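Signal crayfish on the Osard: trap notes, second season

The Osard holds signal crayfish from the weir at Trarkville down to the old ford, a stretch I have been trapping under consent since last year.
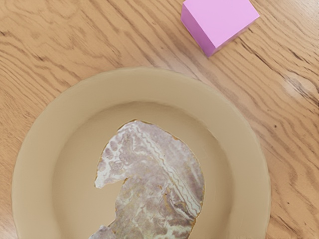 Adhiambo Mfaume wrote in after the first set of notes to ask whether trapping does any good at all, as baited traps mostly take large males and leave the small animals and the females with eggs where they are. She had seen the same thing on the Temba, where the catch went up in the second year and the average size went down.

I can't argue with that. My own figures point the same way. Last season I took 681 animals from 30 traps, and very few were under the length of my thumb. Large crayfish eat small ones, so removing them may well help the next lot through. I no longer describe the work as control. It is a count, and it gives a rough idea of how far upstream they have got.

Changes for this season. The mesh on half the traps has gone down to a finer grade. Bait is still oily fish, in a closed pot so that it lasts the night. Traps go in before dusk and come out by eight in the morning. All of them have otter guards, and each one carries its tag on the line where it can be read from the bank.

The best night so far was in June, with 64 animals, most of them from the undercut bank below the alders. The gravel runs gave almost nothing. I have stopped setting there and moved those traps to the side channel, which has soft clay and plenty of burrows.

No signals yet above the weir. The Trondolach burn joins a little way up and still has native white-clawed crayfish, or did when it was last surveyed. My kit does not go near it. Nets, boots and ropes are scrubbed and then dried fully between visits, and I keep a separate pair of waders for anything upstream. Crayfish plague needs only a damp net to travel.

The traps come out at the start of November. I will put the monthly totals up once I have copied them from the wet notebook.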